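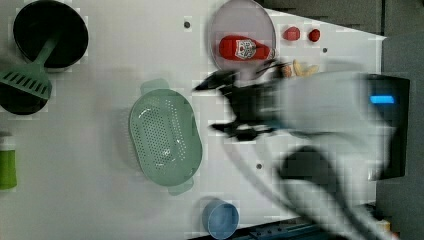
The Faldale came on a thirty-day trial, and by day four I was talking to it like a roommate.

I'd signed up half asleep, back in February, through a Trilville outfit called Dosley that rents kitchen arms to people who review things for a living (me, barely). You pay 70 bucks, you get the arm, a box of play food to train it on, and a phone number. "Start with the toys," the booklet said. "Graduate to real groceries when you both feel ready." Both!

So every night after supper I dumped out the toys and said, "Okay, clear the table," and off it went, quick as a cat. It loved the tomatoes. It would not touch the ketchup. It would swing over, think about it, and swing away again, and I'd sit there with my tea going, come on, buddy, it's a bottle.

I called the number. The woman at Dosley asked for my unit number and I read it off the base: 454.

"Oh," she said. "That one came back from the Iordache Diner."

"Came back why?"

"They closed. It worked the counter there for years. Did they have a rule about the ketchup? Some places do. Ketchup stays out."

I looked at the table for a while after we hung up. Then I got two plates down, real ones, and made fries. I put the ketchup between them and sat on the customer side, which in my kitchen is the side by the radiator.

"Evening," I said.

The arm slid over, slow this time, and nudged the bottle an inch closer to my hand.

Buying it outright costs 3,000 dollars. I have 2,123 in savings and a review due. I ate my fries and started looking around for things to sell.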